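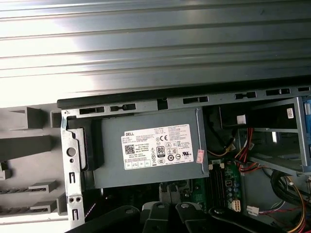
Fui no sábado passado à mostra do clube de robótica Kekport e voltei com tanta coisa na cabeça que precisei sentar e escrever antes de esquecer metade. O projeto que me segurou mais tempo foi o de desmontagem de computadores velhos, numa bancada lá no fundo do galpão, onde a turma tenta ensinar um braço a tirar peças de gabinetes que iriam para a sucata. Parece simples até a gente olhar por dentro de uma torre aberta: a fonte da Dell, com a etiqueta branca cheia de selos, fica logo acima da placa-mãe, e do lado vem a gaiola dos discos, com aquele maço de fios vermelhos, amarelos e pretos passando bem por onde a garra gostaria de entrar. Eu já troquei fonte em casa e cortei o dedo duas vezes, então tenho respeito pelo assunto.

Quem me explicou tudo foi o Leandro Arrieta, que orienta a equipe e tem uma paciência de santo com visitante curioso. Perguntei logo por que não começar por uma coisa mais fácil, tipo separar parafusos (achei que era uma pergunta esperta!). Ele riu e disse que parafuso foi o projeto do ano passado, e que os alunos ficaram enjoados de parafuso. Agora o que eles querem é lidar com cabo e conector. Cabo é o terror da equipe: dobra, enrosca, muda de lugar quando se encosta nele. O conector ainda tem travinha, e a travinha a gente sente no dedo sem pensar – vai explicar isso para uma máquina.

A equipe se chama Mendinine e tem quatro alunos, todos do ensino técnico. O nome veio de uma palavra que um deles digitou errado no formulário de inscrição e ficou. Cada um tem a sua função, mas na prática vi todo mundo mexendo em tudo, e teve até uma discussão animada sobre a ordem das etapas. Uma aluna defendia soltar primeiro todos os conectores e só depois pensar na fonte. O colega dela queria tirar a gaiola dos discos antes, para abrir espaço. Fiquei do lado da aluna, sem nenhuma autoridade para isso, e ganhei uma bala de hortelã pelo apoio.

O que mais me surpreendeu foi o caderno. Eles anotam cada tentativa, com a data, quem estava operando e uma linha de comentário, e já passaram de 1.687 linhas, numa letra que vai piorando conforme a noite avança. Folheei um pedaço e achei pérolas: "soltou, mas levou o fio junto", "não sei o que houve, lanche", "de novo a trava". Pedi para fotografar uma página e não deixaram, porque tem xingamento. Justo.

As máquinas para desmontar vêm da Ulteck, uma empresa de manutenção ali do bairro que separa os gabinetes aposentados e entrega no clube uma vez por mês. Em abril chegaram 30 de uma vez e a pilha tomou o corredor do banheiro. O bom é que vem bastante modelo repetido, e dá para comparar uma tentativa com a outra. O ruim é que o repetido vicia: o Leandro contou que a equipe afinou tudo num modelo e, quando pôs outro na bancada, foi um desastre do começo ao fim. Desde então eles se obrigam a trocar de gabinete no meio do treino.

Também dei uma volta pelos outros projetos. Tinha um carrinho seguidor de linha que se perdia toda vez que alguém abria a porta e entrava sol, e uma estufa automática com dois pés de manjericão muito bem cuidados. Na mesa do Daher, que é o torneio interno do clube, estavam inscrevendo gente para a próxima rodada, com prova de montagem contra o relógio. Quase me inscrevi! A idade máxima acabou com o sonho.

Para quem quiser ir na próxima: chegue cedo, porque depois das três da tarde a bancada do fundo enche e a molecada fica sem tempo para conversar. O café é cobrado, o pão de queijo também, e o pão de queijo acaba primeiro. Dá para estacionar na rua de trás. E se você tiver um computador parado em casa, pergunte antes se eles aceitam, pois só pegam torre, notebook não. O meu velho está em cima do armário, já sem o HD, e vai comigo na próxima visita.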